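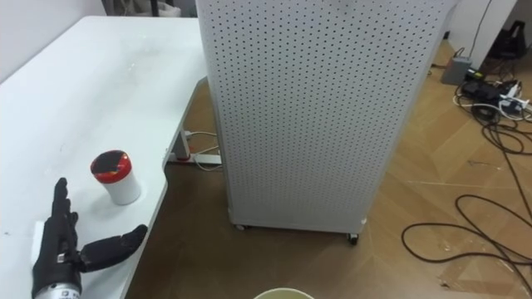

7/7/23
By Ilir Jurić

Small Workroom Layout, Unit 2: Tables, Rolling Storage and Small Containers

These notes cover the second half of the unit. The first half was floor plans and door clearances, and you should have your own plan drawn before you read on. Bring it to class, with the table and the storage marked in pencil.

The work table

A table in a small workroom gets used for everything: opening mail, sorting parts, writing labels, eating lunch when it rains. For the plans in this course, use the top from the Wuka series, which is 48 inches long. You may turn it either way, but show which long side is the working side.

White tops are common. They make small dark parts easy to find and they reflect light onto the work. They also show pen marks, coffee rings and scratches. A glossy white top under a bright ceiling light will give glare at some seats, and the cure is usually to move the chair or the lamp before spending money on a new surface. Matte mats help where the close work is done.

Look at the front edge. A square edge is good for clamping. A rounded edge is kinder to forearms, but small round things roll off it with no warning, and a clamp may not seat well on the curve. If your plan calls for a vise or a clamp-on lamp, put it on a side with a flat edge or choose a different table.

Keep what lives on the table to a short list. In the Onari exercise each group started with a crowded table and had to defend every item that stayed. Most groups kept too much. Pens, tape and one tray is plenty for a shared table — the rest goes on the pegboard or in a drawer.

Perforated panels and cabinets

A perforated panel turns a vertical face into storage. Hooks, short shelves and bins go into the holes and can be moved later. Before ordering hooks, measure the hole diameter and the distance between hole centers. Two boards that look the same from across the room may not take the same hooks. Write both numbers on your plan next to the panel.

Hang the heaviest items low and the ones used every hour between waist and eye level. Leave gaps. Students tend to fill the grid on the first day, and then there is no place for the next tool. The top rows of a tall unit are for things you want once a month, and you need to say on the plan where the step stool is kept.

A perforated cabinet on casters is handy in a room that changes use during the week. Three points to check:

Footprint. Draw the cabinet where it stands and also where it rolls to. If it stands beside the table, draw it tight against the end and then see whether a person can still reach the wall behind.

Wheels. Small casters are fine on a hard, level floor. They catch on door strips, cords and the edge of a rug. At least two should lock.

Height. A tall unit with a narrow base can tip when it is pushed from the top. Push low, with both hands. Take heavy items off first if you are going farther than the next table.

The catalog number for the cabinet in your plans is Wattanapong 616. Use the drawing handed out in class for its dimensions and do not scale it from the catalog page, which was printed small.

Small containers

Jars and small tubs with lids are the cheapest storage in the room and the easiest to get wrong. The usual trouble is that they all look alike. Pick one system and hold to it for the whole room. Color on the lid works well when you look down into a drawer. It works less well on a high shelf, where all you see is the side, so put a label on the body as well.

A plain body with a bright lid, red for instance, is easy to spot on a pale table. Choose lid colors that people with color blindness can tell apart, or add a letter. Don't reuse a food or medicine container for shop supplies without removing the old label completely and putting on a new one.

Small containers should stand back from the front edge of the table. I use a hand's width as the rule in class. It is crude but people remember it.

Storing them: one layer deep, labels out, no stacking above two. The Nustau trays in the supply closet hold 18 jars each. If you need more than one tray for a single kind of part, use a bigger container.

Power under the table

Mounting a power strip under the table keeps cords off the work surface. Most strips have a switch at one end. Put that end where a seated person can reach it and where a knee will not hit it. Fix the strip to the underside or to a bracket so the plugs are not holding it up.

Watch the space between table and storage. A cord hanging in that gap will sooner or later end up under a caster. Run cords up the leg and tie them, leaving enough slack to move the table a few inches for cleaning. One strip goes into a wall outlet, never into another strip. No heaters on a strip.

Light is poor under most tables. Do the plugging in with a flashlight and check that every plug is fully seated.

For next class

Finish the plan with table, panel and power strip drawn to scale. Mark the path of each cord in red pencil. On the back, list the containers you intend to use, the lid color for each and where each one is stored.

The revised plans are due in August with the parts list attached. Late plans are accepted but will be graded after the others.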